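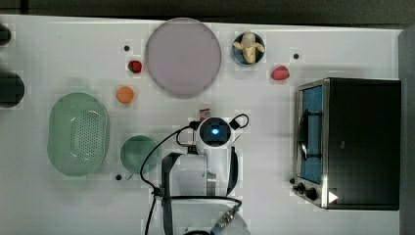

*Fig. 1. Kitchen bench, overhead view, with the arm in from the near side.*

# Session 4: The Kitchen Bench

Handout for the home-build course, Zondis Workshop. Bring it back next time, preferably without solder on it.

By now your arm moves, stops, and mostly stops where you asked. Today it gets a job. The job is tidying a kitchen, chosen because everybody in the room already knows how to do it and so will be properly insulted by how hard it is.

## 4.1 Why play food

Real tomatoes roll, leak, and go off over the break. Play food does only the first. It also comes in a useful spread of shapes and surfaces for the price of a decent lunch. For our purposes the bench holds three families of object:

- **Round things.** Small fruit. They present the same face from every side, so orientation is free. Position is not.
- **Open things.** Bowls, a colander, a pan. You grip these by the rim or you don't grip them.
- **Soft things.** See 4.3, and bring patience.

The plate belongs with the open things on paper and with nothing at all in practice. It is wide, flat, and close to the table, and a two-finger gripper has no good opinion of it. Leave it as a destination. Several of you will try to pick it up anyway, and the course has budgeted time for this.

## 4.2 Layout and the overhead view

Mount your overhead camera before you lay anything out. The order matters more than it sounds. If you arrange the table first and then hang the camera, you will bump the table, and then you will spend the evening calibrating against a layout that no longer exists.

Things to check in the overhead view:

1. The whole working area is visible with the arm parked.
2. The tall objects don't hide the short ones. An oven is a building as far as a strawberry is concerned.
3. The cables have enough slack to reach the far side, and not so much that they go visiting. 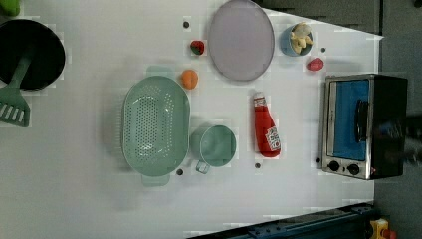
Item 3 gets the least attention and causes the most grief. A cable that brushes a bowl on the way past will move it slightly, and "slightly" is exactly the amount your software can't forgive. Tie the cable to the arm at each joint, leave a modest loop at the head, then swing the arm through its full range by hand with the power off. If anything on the table moves, start again.

For lighting, one diffuse lamp is worth two bright ones. Glass oven doors throw back whatever you point at them, and your color detector will believe every word.

Write the layout down before you run. The Benow logger (installed in Session 2) saves a still at the start of each attempt, but a pencil sketch is faster to compare against and has never needed a firmware update.

## 4.3 Gripping soft things

A plush object gives you a very forgiving grasp and very little information about it. The fingers close, the fabric yields, the motor current creeps up gently, and your threshold, which worked so nicely on hard plastic, never trips. The arm then keeps squeezing with great sincerity.

Two approaches:

**Close to a width.** Measure the object squashed, by hand, and stop the fingers there. Crude, reliable, and wrong the moment the object is lying at another angle.

**Close to a slope.** Watch how quickly the current rises and ignore its absolute value. The Flarkance driver board reports often enough for this if you turn off the status messages, which were only flattering you anyway.

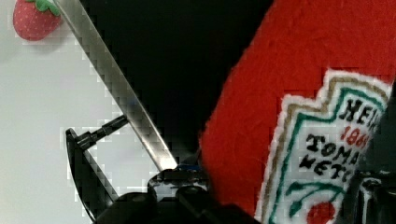

Start with width. Move on to slope when you have 14 clean lifts in a row, counted by somebody other than the person who wrote the code.

The wrist camera helps here, within limits. At grasping distance it sees a great deal of one object and hardly any of the rest, so use the overhead view to decide where to go and the wrist view for the last stretch. Printed or stitched lettering makes a good landmark for judging tilt, provided a finger isn't covering it. Don't write code that needs to read a whole word.

## 4.4 Starting values

| Setting | Value |
|---|---|
| Approach pause | 400 ms |
| Lift attempts before giving up | 4 |
| Release pause | 2 s |

These suit the Aubert gripper kit. If you made your own fingers, they are merely a polite suggestion.

## Before next time

- Finish the width method and save your logs.
- Try one object that you expect to fail, and write down how it failed. "Badly" will be returned for more detail.
- Read the section on collision limits again, especially if you skipped it the first time.
- Put the fruit back in the box.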